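Library > Household Studies > Volume 2 > Full text

We use cookies to remember your reading preferences. Accept | Manage settings

4. Small Tools and Shared Floors

4.1 Storage and the division of sweeping

The survey in Section 3 asked tenants who swept the shared stairs and landings, and how often. It did not ask where the tools were kept. That question came up in the interviews, and it explains more of the difference between the two buildings than we expected.

At Fuswood, each landing has a narrow cupboard with a broom, a dustpan and a hand brush. The cupboards have no locks. At Otside, one set of tools for the whole building is kept in the basement behind the meter room, and tenants have to ask for the key. Both buildings have the same number of floors and were finished within a few years of each other. Rents are similar.

We received 555 usable diary entries from the two buildings during May. An entry was counted as usable if it gave the floor, the task and the person's own estimate of the time spent. Entries that said only "cleaned" were set aside. Fuswood tenants recorded short jobs, most of them a few minutes long, done on the way in or out. Otside tenants recorded fewer jobs, and longer ones. Several Otside households wrote that they bought their own dustpan in the first month and kept it inside the apartment door. These households swept in front of their own door and stopped there.

One Otside tenant put it this way: "If I have to go down for the key, I do the whole stairs. So I go down when the whole stairs need it." A Fuswood tenant on the top floor said she could not remember deciding to sweep. The cupboard was next to her when she put down her bags.

4.2 Wear and replacement

Tools kept in the open cupboards wore out faster. Fuswood replaced nearly 100 items over the study period, counting brushes and dustpans together, and the building fund paid for them. Handles were the most common complaint. Tenants with arthritis told us that a short dustpan handle forced them to bend or kneel, and two of them had stopped sweeping for that reason and wiped the banister instead. We did not plan to collect this kind of information and have it only for people who brought it up.

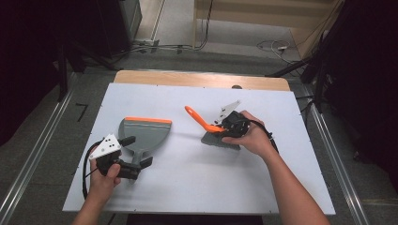 Figure 4. Dustpan on a white board laid over a light wooden tabletop.

Replacement at Otside was harder to trace. The building's own set was replaced once. Private purchases were not reported to anyone, and we know of them only through the diaries. Our estimate of the total cost per household should therefore be read as a lower limit for Otside and a fair figure for Fuswood.

4.3 Limits

The buildings were chosen for convenience. Of the households we approached, 89 agreed to keep a diary, and people who agree to write down their cleaning may clean more than those who refuse. Doolan, the third building in the original plan, changed managers before the diaries were handed out and was dropped. Interviews at Fuswood were carried out by Fatima Adeyemi and those at Otside by Brigitta Plattner, so differences in interviewing style cannot be separated from differences between the buildings. Coding of the diaries was shared between them and checked by Manee Rojanasak.

Reader comments

Roswitha Ostermann
We had the basement key system for years. Same result, everyone had a private brush. Did you ask who empties the dustpan? That was our real argument.

Olumide Adeyemi
Is the diary form available? I would like to try it in a student residence.

R. Ostermann
Second the request for the form.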